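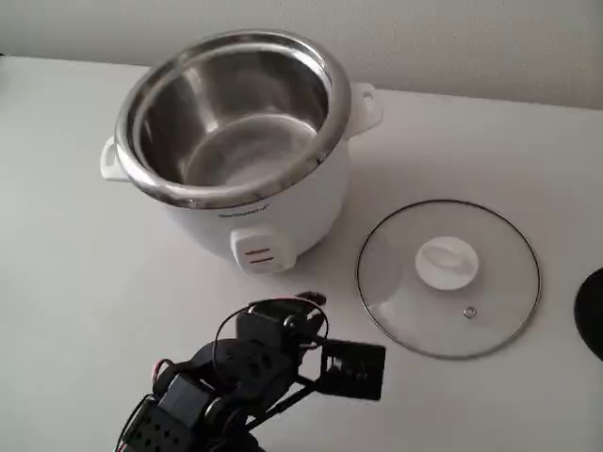 What is a shared kitchen for? It gives people with little room at home a proper place to cook and to eat together.

The Clistberg kitchen opened in August with 18 members. It now has 56, most of them living in single rooms on the Todorova estate, where many tenants have only a kettle and a sink. Members pay a small monthly fee and book the space in sessions of up to 4 hours.

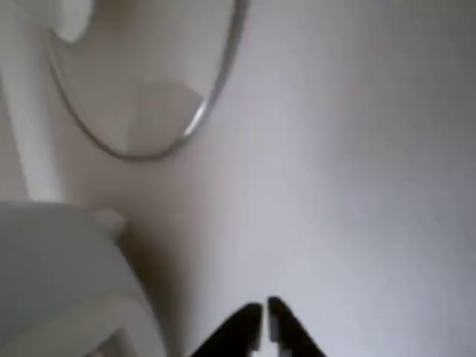
Rice, beans and soup remain the usual dishes, and the cost of a meal is shared among those at the table. Valter Berge, who manages the bookings, reports that evening sessions fill first.

"People come for the stove and stay for the talk," he said. "We had not planned for the talk -- we had eight chairs."

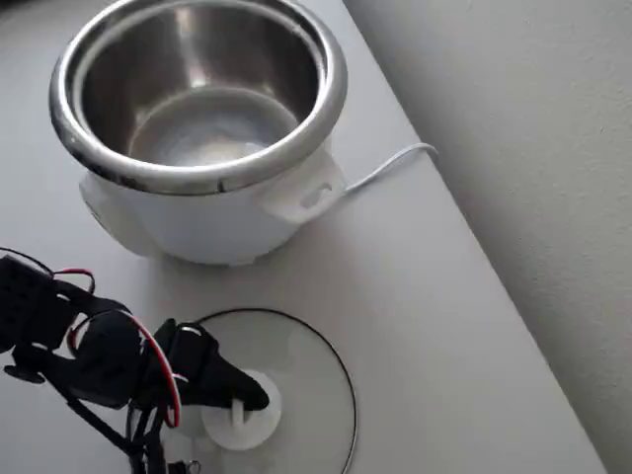

FOOD AND HOUSING

The housing association, Lirker, has agreed to extend the lease on the ground-floor unit. Maëlys Vidal, its head of tenant services, said that a second kitchen was under review but that no site had been chosen. Applications for membership may be made at the Clistberg office during opening hours.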